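I have spent three years teaching machines by driving them myself, first with a gamepad and lately with a steering handle that Rocío Escobar put together for the Bogdan project. My view is that remote driving is still the best way to show a sidewalk robot what to do, and that most teams do it badly.

The usual plan is volume. Hire people, sit them down, collect hours. At Sudetti we had 12 operators on the simulator by June and the policy still hugged the curb. Ignacio Fitzsimmons went through the runs and found that 46 of them had the same habit – the operator let go of the stick before every crossing, thought about it, and started again. The robot learned to stop for no reason. It had no way of knowing a person was thinking.

So I would take two careful operators over a full room. Have them drive a route until it bores them, and record after that. Then have them get into trouble on purpose and drive out of it, too near a pole or turned the wrong way at a corner. A clean run shows the robot nothing about getting back from a mistake.

People object that a simulated street is too tidy to learn from. For bad weather and crowds I agree, and Horkar is right to keep its own outdoor sessions. But most of the job is curbs, corners and poles, and a rendered block has plenty of those. You can also put the robot back at the same corner at 9 in the morning and try it again, as often as you like.

Operators should also see only what the robot sees. Give them a map view and they will steer by things the robot can't use.

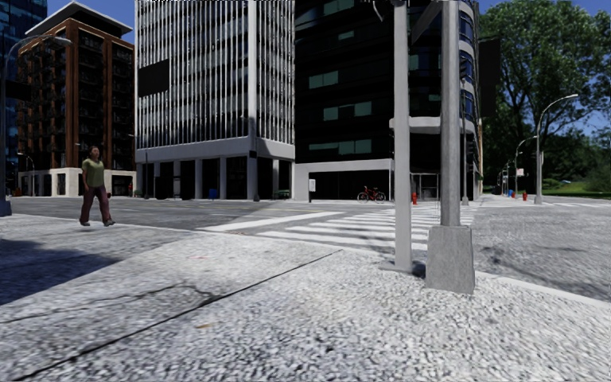
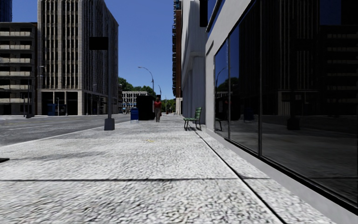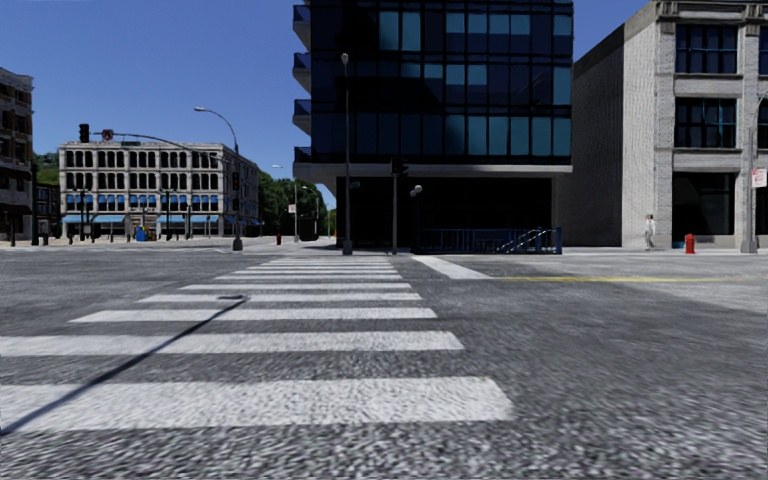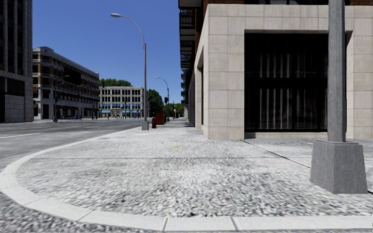

Street views from the simulated city, all under a clear sky.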